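Newsletter der Boxabteilung Nakcombe

Ausgabe vom 29. September 2025

Der Sandsack hängt wieder – und wie!

Liebe Boxfreundinnen und Boxfreunde,

was für ein Start in die Hallensaison! Wer in den letzten Tagen abends an der Halle vorbeigekommen ist, hat es vermutlich schon auf dem Parkplatz gehört: dumpfe Schläge, quietschende Sohlen und dazwischen immer wieder der Rundengong. Die Sommerpause war lang (für manche von uns viel zu lang), und entsprechend voll war das erste Training. Beim Seilspringen mussten wir sogar bis in den Geräteraum ausweichen, und wer zuletzt kam, sprang neben dem Mattenwagen.

Am meisten freuen wir uns über die neue Aufteilung der Einheiten. Bisher lief alles durcheinander, Anfänger und Wettkampfgruppe standen zur selben Zeit in der Halle, und wer gerade die Führhand lernte, hatte nebenan ein Sparring auf Vollgas laufen. Das ist jetzt vorbei. Die Grundlagengruppe beginnt um 18 Uhr mit Beinarbeit und Schattenboxen, die Wettkampfgruppe kommt danach. In der Überschneidung gibt es gemeinsames Zirkeltraining, und das macht richtig Laune, gerade weil dann alle zusammen schwitzen. Die Einteilung war nach dem ersten Abend noch etwas holprig, beim zweiten lief sie schon rund.

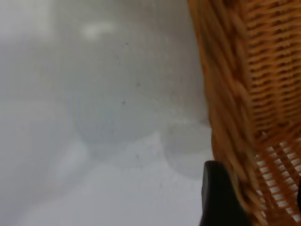 Muss ich für die Grundlagengruppe schon eigene Handschuhe haben?

Für die ersten vier Wochen reichen Leihhandschuhe aus der Abteilung, nur die Bandagen bringt bitte jeder selbst mit. Danach empfehlen wir ein eigenes Paar, für Erwachsene mit 14 oder 16 Unzen, und beim Anprobieren unbedingt die Bandagen drunter tragen!

Apropos Bandagen: Bitte wascht sie. Regelmäßig. Wir haben euch wirklich gern, aber nach drei Wochen in der Sporttasche entwickelt so ein Stück Baumwolle ein Eigenleben. Ein Wäschenetz hilft gegen das große Knäuel in der Trommel, und wer die Bandagen danach gleich aufrollt (Daumenschlaufe nach innen), spart sich beim nächsten Training das Gefummel.

Der Vergleichskampf gegen Trornlow

Und jetzt zum großen Thema: Im Februar fahren wir nach Trornlow! Der Gegenbesuch war schon lange versprochen, nun steht er fest. Geboxt wird nach den Regeln des olympischen Boxens, drei Runden pro Kampf, mit Kopfschutz in den Jugendklassen. Wir waren dort schon einmal zu Gast, und die Halle ist ein Erlebnis. Niedrige Decke, das Publikum sitzt fast am Ringseil, und wenn es in der dritten Runde eng wird, versteht man das eigene Wort nicht mehr. Beim letzten Aufeinandertreffen haben wir knapp verloren, unter anderem durch einen Kampf im Halbschwergewicht, über den in unserer Umkleide bis heute gestritten wird. Wir sagen dazu nur: Die linke Gerade war klar die ganze Zeit vorn!

Damit es diesmal andersherum ausgeht, ziehen wir das Sparring an. Bis Jahresende wird hauptsächlich technisch gearbeitet, also leichter Kontakt und klare Aufgaben: eine Runde nur Führhand, eine Runde nur Konter nach Meidbewegung, eine Runde in der Nahdistanz. Ab Januar kommen die längeren Einheiten mit wechselnden Partnern dazu. Wer starten will, braucht einen gültigen Startausweis und die aktuelle ärztliche Untersuchung. Schaut bitte jetzt schon nach, wann eure abläuft, und nicht erst in der Woche davor (wir kennen unsere Pappenheimer).

Im Bus sind 50 Plätze frei, Schlachtenbummler sind ausdrücklich erwünscht! Die Liste hängt am schwarzen Brett neben der Waage. Familien dürfen sich gern zusammen eintragen, Trommeln und Tröten fahren kostenlos mit.

Gewicht machen? Bitte mit Verstand

Weil die Frage nach jedem Training kommt: Bei uns hungert sich keiner in eine Gewichtsklasse. Wer zwei Kilo über dem Limit liegt, spricht früh mit dem Trainerteam, dann lässt sich das über Wochen ganz entspannt regeln. Schwitzanzüge und Trinkverbote am Vortag haben im Amateurboxen nichts verloren, bei Jugendlichen schon gar nicht. Lieber eine Klasse höher und dafür mit frischen Beinen. Das sieht man spätestens in Runde drei.

Neuer Ringboden dank Pridance

Eine riesige Freude war die Nachricht von Pridance: Die Firma beteiligt sich mit 2000 Euro an unserem neuen Ringboden! Der alte Belag hat viele Jahre treu gedient, war an der blauen Ecke aber so durchgetreten, dass man beim Ausweichen nach links leicht bergab lief. Einige behaupten, daher käme ihr starker linker Haken. Der Aufbau ist für die Herbstferien geplant, wir suchen noch kräftige Hände zum Tragen. Werkzeug ist vorhanden, Arbeitshandschuhe bitte mitbringen, und Boxhandschuhe gelten nicht.
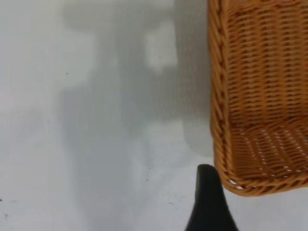

Geflochtener Korb in warmem Honigton

Kurz notiert

Nach dem Ringaufbau essen wir gemeinsam im Thái, gleich gegenüber der Halle. Wir bestellen vor, gebt also bitte beim Training Bescheid, ob ihr mitkommt und ob es scharf sein darf.

Die Jugendgruppe hat ihre Seilspring-Challenge gestartet: 100 Durchschläge am Stück ohne Hänger. Der Bestwert nach der ersten Woche liegt bei 98, und der Aufschrei in der Halle war entsprechend! Erwachsene dürfen außer Konkurrenz mitmachen, wenn sie sich trauen.

Die Duschen im unteren Trakt sind wieder warm. Den Zahnschutz, der seit dem Sommer auf der Fensterbank liegt, darf sein Besitzer dort gern abholen.

Bis bald in der Halle, Deckung hoch und immer schön auf den Fußballen bleiben!

Eure Boxabteilung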